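Karnden Quarterly
Home Features Archive Subscribe Contact
Search the archive Enter keyword Go

The Return of the Shared Kitchen

By Farzana Thambiah

When the Wijesinghe Building opened its doors to tenants, every floor had one kitchen and 29 residents to use it. The arrangement was ordinary for its day. Boarding houses, nurses' homes and workers' hostels across the country were built on the same plan, with private rooms along a corridor and a single place to cook at the end of it. Within a generation most of those kitchens had been divided up, closed or turned into storage. A private kitchen had become the mark of a proper home, and lenders, landlords and building codes came to treat it as such.

The shared kitchen is now being built again. In Karnden, three housing developments approved since last November include common cooking space, and two of them offer private units with no full kitchen at all. The residents are older than planners expected. Many have lived in houses of their own and have given them up by choice.

Fumiko Sasaki, a housing historian who has studied the hostel records held by the city, cautions against treating the new buildings as a revival. The older kitchens, she notes, were shared for reasons of cost, and the people who used them had little say in how they were run. House rules from the period set out when the stove could be lit, how long a tenant might occupy it and what could be cooked on a Sunday. Fish was the subject of a separate notice. "The rules tell us what people argued over," Sasaki said. "The same arguments appear in letters to the management year after year, often in the same words."

Storage appears in those letters more often than any other matter. Tenants were assigned a shelf and a hook. Butter went missing. One resident wrote to the superintendent on four sheets of paper concerning a jar of plums, and the superintendent's reply, which ran to one line, has also been kept.

The architects of the present buildings have read this history with some care. Ryszard Szulc, whose practice, Staltance, designed the common rooms at the largest of the Karnden developments, began by asking future residents to record what they cooked during an ordinary week. The results altered the plans. Few people wished to cook large meals together on a regular basis. Most wanted to make something small and quick, at an hour of their own choosing, without having to wait for a stove. The design that followed has fewer ranges than was first proposed and a good deal more counter.

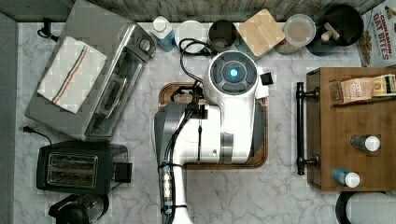 A marble counter with a toaster oven, dish towel and cutting board. Small appliances carry much of the daily cooking in shared homes.

Counter space is expensive, and its value is easily missed on a floor plan. Szulc holds that the depth of a counter matters as much as its length. A person standing at a shallow counter tends to spread sideways into a neighbor's space, while a deeper one lets the work move back toward the wall. He also argues for generous electrical supply. In older buildings that have been adapted for common use, too few outlets are a frequent cause of complaint, and extension cords are a poor remedy.

Noise received similar attention. The dining area at the Staltance building is separated from the cooking area by a half wall and a row of cupboards, so that a resident reading a newspaper at breakfast is not obliged to listen to every pan. The dishwashers stand in a room of their own.

Questions of management have proved harder to settle. Tharushi Dissanayake advises residents' associations on their agreements and has reviewed the house rules of several common kitchens. She recommends that rules be few and that they be written after residents have lived together for a season. Agreements drafted in advance, in her experience, deal at length with unlikely events and pass over the drying rack. She further advises that cleaning be paid for out of the monthly charge wherever residents can afford it. At one building the charge is $300, with cleaning included, and the rota that preceded it has been withdrawn.

There are residents for whom the arrangement does not succeed. Wissam Obeidat moved into a shared house after many years of living alone and left before his second winter. He speaks well of his former neighbors and still joins them for supper on occasion. He found, however, that he did not like to be greeted before coffee, and that no design could have changed this. He now rents a small apartment with a kitchen barely wide enough for one person, and he reports that he cooks more in it than he ever did before.

Sasaki's study of the hostel letters will be placed in the city library when it is complete. The Wijesinghe Building itself is still standing. Its upper floors are offices, and on the second of them the old kitchen remains in use by the staff, with the original row of numbered hooks along the wall.

Reader comments (3)

M. Pruett
My aunt lived in a hostel of this kind as a student nurse. She labeled everything she owned until the end of her life, including the salt.

Corridor B
The point about outlets is correct. Our building has a fine large kitchen, and one kettle and one toaster at the same time will trip the breaker.

Helen in Karnden
I should like to know what the letter about the plums said. Could the magazine print it?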